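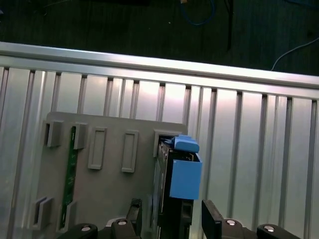
Gray fixture board with a green circuit board strip and a black module in place.

Fixture Boards: Frequently Asked Questions
Updated Jun 8, 2022

What is the fixture board used for?
The board keeps small electronic parts in set positions during assembly exercises at the Turcotte workshop.

How is the green strip held?
The strip stands between raised clip blocks. Press it in evenly and do not bend it.

May I use my own circuit board?
Only parts from the Prunholm kit may be placed in the clips. Other parts require written approval.

How long may a board be borrowed?
Boards are lent for 14 days. Loans that run into August must be renewed at the Zumden desk.

What should I do if a clip is damaged?
Stop using the board and return it with form 216. Clips may not be glued or filed. A replacement is normally issued within 3 working days.

How should the board be cleaned?
Use a dry, lint-free cloth. Remove all electronic parts first. Solvents are not permitted.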